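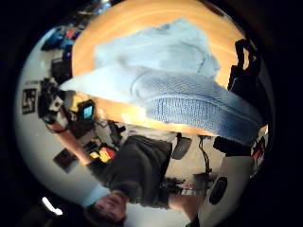 I have been putting off the big fold for weeks. You know the one — the pile that starts as one load of clean washing on the back of a chair and slowly turns into a sort of second chair. Ours had reached the stage where I was taking towels out of it, using them, washing them and putting them back on top without any of them ever seeing the inside of a cupboard. So on Friday-feeling alone (it wasn't even close to the weekend) I made a pot of tea, cleared the table and decided to get to the bottom of it.

The table is where all my folding happens now. I used to do it on the bed, which is what my mum did and what I assumed everyone did, but our bed is low and soft and by the fourth pillowcase my back was grumbling at me. When we moved to Brikthorpe we inherited the table from the people before us, who couldn't get it down the stairs, and it's the best thing in the place. It's very orange. I know orange wood isn't what anyone wants these days, and I did spend one evening in March looking up how to sand it and make it look pale and Scandinavian, but I've gone right off that idea. It's shiny, cloth slides about on it beautifully, and it comes up to exactly the right height if you're me.

Towels first, always. I do the light blue ones before anything else as they're the easiest and it makes you feel as if you're getting somewhere. I spread each one right out on the table, flatten it with my forearms, and then leave it a second while I have a swig of tea. They're never going to be perfectly flat. They've been line-dried for most of their lives and they've got opinions, and there's always one corner that has stretched into a point and won't go back whatever you do to it. I used to tug at those corners for ages. Now I tuck the pointy one inside on the first fold and forget about it!

My way of doing a bath towel, for anyone who's interested (my sister isn't, she's told me so): long edges to the middle, so you get a thick strip with the edges hidden, then in half, then in half again. You end up with a fat little block and the only thing facing out of the cupboard is a nice round fold. It does take longer than just folding in half until you run out of towel. But our airing cupboard has narrow slatted shelves, and if I do it the quick way the towels hang over the front and the door won't shut.

Then knits, and this is where I always slow down. I've got quite a thing for knitted stuff, anything with a waffle or a rib to it, and blue above all. I can't walk past it in a shop. The trouble is that it doesn't behave like a towel. You fold it in half and it puffs up, you fold it again and you've got a great thick roll along one side and nothing much on the other, and the second you let go the ribbed edge starts curling. I've tried pressing it down with books. I've tried rolling it up like a sleeping bag, which was lovely until I opened the cupboard and three of them came down on my head.

It was Natsumi Nagano who put me right. She used to run the Thursday sewing group at the library — sorry, I say Thursday, it moved about so much that in the end we all just called it sewing — and she once spent an entire session teaching us to fold instead of sew, as the machines were away being serviced. Her advice for anything thick and stretchy was to lay it out on top of something flat and a bit grippy, such as a towel, and fold it there. The towel underneath stops it skating off across the table and you don't end up pulling it out of shape at one end. She also said never to hang it, ever, and looked straight at me, and I went home and took two jumpers off hangers.

So I do it her way now. Towel down, knitted thing on top, one loose fold and then a second one, and I stop there. Two folds is plenty! If you keep going to make it small you get those hard lines across the middle that don't drop out until about a week after you've started using it. I'd sooner give it a whole bit of shelf to itself and let it be puffy.

What I did have to face up to this time was how much of it we own. I'm not going to tell you how many towels there are in a household of two people and a cat. Let's just say that when I'd finished the light blue ones, I found there was a second lot of light blue ones. I know how it happened, too. There's a homeware place out on the ring road, Cullelura, that does a seconds bin by the tills, and I have never once left it without something soft under my arm. A pulled thread here, a wonky hem there, who cares, it's going to be drying a dog or a foot. (We don't have a dog. We do look after next door's.)

I've made myself a rule, then, and I'm writing it down so that I can be held to it. A towel comes in, a towel goes out. The ones going out get sorted like this:

Decent but surplus: into a bag for the charity shop.
Thin in the middle: cut in half for floor cloths.
Thin all over: the animal rescue, who'll take pretty much anything clean and won't be rude about the colour.
Sentimental: back in the cupboard and we'll say no more.

That last group is bigger than it ought to be. There's a swimming towel in there from when I was at school, with my initials sewn on in the corner, and it's about as absorbent as a crisp packet. It's staying.

I should say a word on smell, as I got two emails after the last laundry post asking what I use. Nothing fancy. I was given a bottle of that Veres fabric conditioner and it smelled gorgeous for a day, but I found my towels went a bit slippery with it and sort of pushed the water round instead of soaking it up, so I've gone back to plain powder and half as much of it as I used to put in. If they come out stiff I give them a really hard shake before they go on the line, one good crack at each end. It's great for the arms and it frightens the pigeons. As for the knitted things, they go in a cool wash on their own with hardly any spin, and then they lie flat on the rack over the bath for what feels like a month.

The other thing people ask about is the cupboard itself. It's not a pretty one, I'm afraid. The boiler's in it, the light doesn't work and the bottom shelf has a pipe running through the middle that you have to pack around. I've got bath towels at chest height, hand towels and flannels above, and bedding below. Knits and blankets go right on top where it's driest, with a couple of cotton bags of lavender in among them. I bought a set of those wire shelf dividers from Skemirance last year hoping they'd keep the stacks upright, and they're fine, they do keep things upright, but they also catch on every single loop of a towel when you pull it out. They've been moved to the kitchen to hold baking trays and they're much happier there, and so am I.

Anyway, it took me the length of one pot of tea, a second pot of tea and most of a radio play I didn't catch the start of. I found a sock I'd given up on. I found the other oven glove. I found a pillowcase that I'm fairly sure belongs to my brother-in-law, and I have no explanation for that at all, so if you're reading this, Dad, could you ask him whether he's one short?

There's still a carrier bag of odds and ends that I haven't dealt with, mostly tea towels with stains I keep meaning to soak and one tablecloth that needs a hem letting down. That can wait until it rains. Next time I'll do the post I promised on fitted sheets, though I warn you now that my method involves a fair bit of swearing and works best with a second person at the other end. If anyone's got a better one, stick it in the comments, and please tell me what size bed you're doing it for, as everything I've seen online seems to have been worked out on a cot.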